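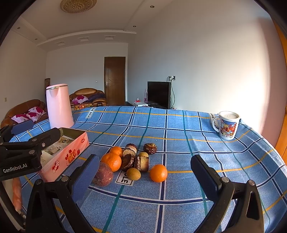
Oanh Kim keeps a folder of failures on her laptop. It has 941 clips in it, most of them under ten seconds long, and she can tell you what went wrong in nearly every one. A grasp closes too early. A wrist turns the wrong way around a mug. A planner picks the fruit at the back of a pile and tries to go straight through the fruit at the front.

Kim runs the perception side at Steltirari, a small company that writes control software for two-finger grippers. Her colleague Cúc Cù works on planning. The product they share is called Trositz, and its job is easy to state: look at a cluttered table from the hand's point of view, decide what can be picked up, and work out how to get the fingers there.

Most of the effort goes into the first step. Oranges are fairly kind to the software. They are round and bright, and they stand out against a blue plaid cloth. Two kiwis are harder, especially when one is partly hidden behind a pastry. Dark chocolate cakes lying against each other are harder still. They share a color, their edges run together, and the shine on the glaze moves when the hand moves.

"The old version saw one big brown thing," Kim says. "It would have tried to pick up dessert for four."

The current version handles each view as a guess that can be changed. As the fingers come in, Trositz compares what it sees now with what it saw a moment earlier and splits or merges its objects to match. The tablecloth causes its own trouble. Stripes look like edges, and an edge is what the software wants to find. Printed words on the cloth, such as "LOVE SOLE," used to come back as small flat boxes. Kim's fix was to ask for some sign of height before anything is called an object. That cut the false picks and also lost a few thin things, among them a paper napkin and the lid of a tin. She is still working on those.

Cù's half begins once the list of objects exists. Her planner gives each one a score based on how much room there is for both fingers, and an orange sitting apart from the group will usually go first. Then the scores are worked out again. It sounds slow, but clearing the easy items opens up space, and the hard items often stop being hard.

She tried a planner that worked out the full order ahead of time. It was dropped after two months. Real piles shift when something is taken out of them, and a round fruit that rolls toward a finger makes the rest of the plan useless.

The tool that gets the least attention is Zodov, the replay viewer. It shows the hand's view next to the software's list of objects, and lets either engineer step back to the point where the two stopped agreeing. Cù wrote the first version in January to settle an argument with Kim over whose code had dropped a passion fruit. Both halves turned out to have a bug.

Steltirari's next release will add a setting for soft items, with a limit on how far the fingers may close before the software checks its view again. Pastries are the test case. Kim has started a second folder for those – 2 clips so far, both of them cake.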